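Rider on the street: gallery
12 Shares | 7 Comments
May 2020

Rider is a small wheeled delivery unit sold as a kit by Judum. It comes with the base, the lidded cargo box, two batteries and a year of the Kashyap route software. We have had one on loan and have been running it on residential streets to see whether it suits a small shop that delivers close to home. The pictures show the kind of street it has to handle. The full write-up, with the battery figures, will go up separately.

The first thing we wanted to know was how it does on a street with no lane markings to follow. Kashyap doesn't look for paint. It uses a saved route and the line of the curb, and you set how far out from the curb the unit should travel. We left that at the default for most runs. Old asphalt with pale streaks and a light concrete curb on the right is ordinary ground for it.
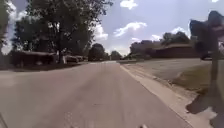 Femi Nwankwo wrote to say that the default is too close for trash day, and that we should move it out by one notch and save that as a second route. We did, and it is easy to do. The app keeps up to 10 routes per address.

Road edges are less tidy than the brochure suggests. You get stretches with bare dirt and gravel next to a low curb, and whitish rubble lying on the shoulder. Rider has 3 settings for edges: hard curb, soft edge and mixed. Mixed is slower, but it is the one we would leave on.
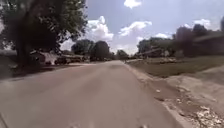

Changing the setting partway through a route is possible but clumsy. You have to stop the unit, open the route, split it at the right point and save both halves. Judum says a later version of Kashyap will let you mark it on the map. For now, pick one setting per route and live with it.

Driveways are the other thing. A parked SUV on a concrete driveway is simple enough, as long as it stays parked. Rider slows at every driveway you have marked on the route, and you can turn that off one by one. Marking them took longer than the rest of the setup put together – allow an evening for a long street.

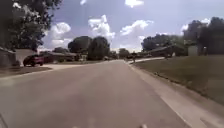
Does it need a phone signal the whole way? It needs one at the start and at the drop-off. In between it will carry on with the saved route for up to 300 yards, then stop and wait.

Last, shade and patchy pavement. The shadow of a big tree can fall right across the road, with bright pavement on the near side and dark patches further along by the curb. The older Pistumex base we tried in November used to brake for this sort of thing. Rider has a slider for it called surface caution, from 0 to 100. We settled on 50. Set it lower and it goes over everything at the same speed, which is hard on eggs.

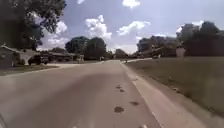 Amerley Mahama asks whether the slider carries over when you swap batteries, because on her unit it went back to zero every time. Ours kept its setting, but we had already installed the update. Check the version number under Settings, then About – if there is no update button there, write to Judum and they will send a link.

The loan unit goes back after the winter tires have been tried. Spare wheels, the rain cover and the second charger are all sold separately.

Share this gallery | 12 Shares
7 Comments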